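Grudano sorting-bench recordings: read me first

What the set holds

727 recordings of a robot arm putting small items into a clear plastic container and taking them out again. They were made at Prostmont, in the workshop where the returns team tries out new benches before they go on the floor. The longest recording runs to 900 frames. Files are named by bench, then shift, then run number.

Why it was made

Prostmont plans to hand the arm the repeat part of returns: pick up, drop in the tub, next. Staff who do that by hand now will move to checking and repacking. Faith Nzioka ran the sessions with people from the returns team, who chose the items and set the bench out again between runs. Their notes are in notes.csv, unedited apart from names.

What staff told us

Most wanted shorter spells of lifting. Several were worried about minding a machine all shift, so the trial rota has a swap every 30 minutes. Pay grades for the new checking role were not settled when this was written.

Layout

The container stands on a cloth, with round and lemon-shaped items beside it. Colours vary between runs. 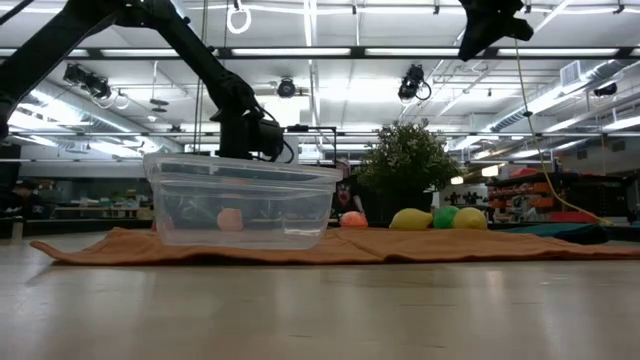 Runs stopped by a member of staff are kept and marked "halted" in the status column. Please don't drop them when working out success rates.

Known gaps

No night shift. Bench 2 has no notes for January.

Questions about the files go to Sajib Barua.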